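Stikach Operator Guide
Print this page | E-mail this page

Section 4. Tuning perception and grasp planning for the sweep-up task

By now you have the arms homed and the cameras talking to the controller, so this is where the fun starts! Section 4 gets the Stikach planner to find a handled tool, pick a grasp on it, and treat soft scraps as things to be moved. Plan on a quiet afternoon for your first pass. After that it goes much faster.

4.1 Before you start

- Finish the camera calibration in Section 3.
- Load the Presteck segmentation model, build 228 or later. Older builds merge the tool with whatever is lying on it.
- Close any other program that is reading the wrist cameras.

CAUTION: Keep hands and sleeves out of the enclosure whenever the planner status reads ARMED, even if both arms are standing still. A replan can start motion with no beep.

4.2 Teach the tool

1. Open the Perception tab and choose New Tool.
2. Select the wrist camera on the arm that will hold the handle.
3. Draw the outline around the whole tool, tray and handle together. Paint straight across any scraps that cover the rim. The model fills in the hidden edge very nicely once it has a few examples.
4. Mark the handle as GRASP and the tray as CONTAIN.
5. Save at least 27 outlines, with the tool turned a different way in each.
6. Press Train. Our reference set has 759 outlines, and you do not need anything close to that to get going.

Note: If the handle mask flickers in live view, raise Mask Hold to 15 frames before you touch anything else. Sudheer Namboodiri found this one, and it has saved us a lot of retraining.

4.3 Set up the scrap classes

1. Add one class called SOFT. Do not make a class per color. Ásdís Gunnlaugsson tried color classes in May and the planner kept splitting a single pile into several jobs.
2. Turn on Allow Overlap, so that a scrap hanging over the rim can belong to the tray and the floor at once.
3. Set Long Piece to STRIP. Long, thin pieces then get a grasp near one end, with the free length added to the collision model.
4. Press Preview. Each scrap should show one outline and one arrow.

CAUTION: With Long Piece set to OFF, the planner ignores the part of a strip that sticks out past the fingers. Run at low speed only.

4.4 Check the two-arm plan

1. In the Planning tab, set one arm to HOLD and the other to LOAD.
2. Press Dry Run and drag the time slider. Look hardest at the moments when both grippers are over the tray.
3. If the forearms turn red, raise Elbow Clearance one step and run it again.
4. When the whole path stays green, press Arm, then Go.

Seeing the two paths weave past each other for the first time is a real treat, so do scrub through it slowly.

Compare your own camera views with these before you go on to Section 5. 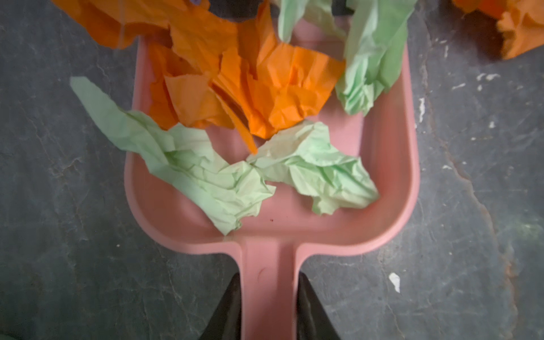
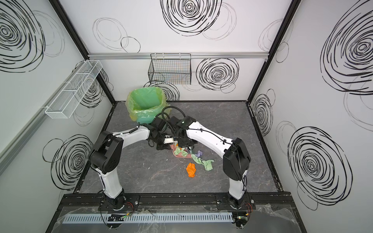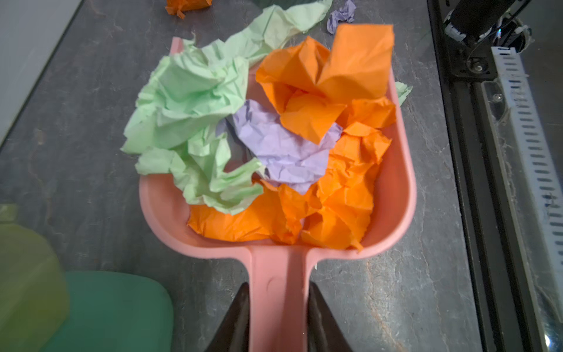
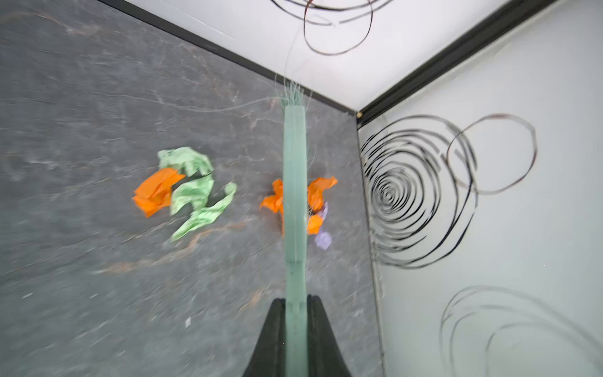
Figure 4-1. Wrist and overview camera views, sweep-up task. The second view is the overview camera; the other three are wrist views.

Print this page | E-mail this page
Last updated: Jan 22, 2025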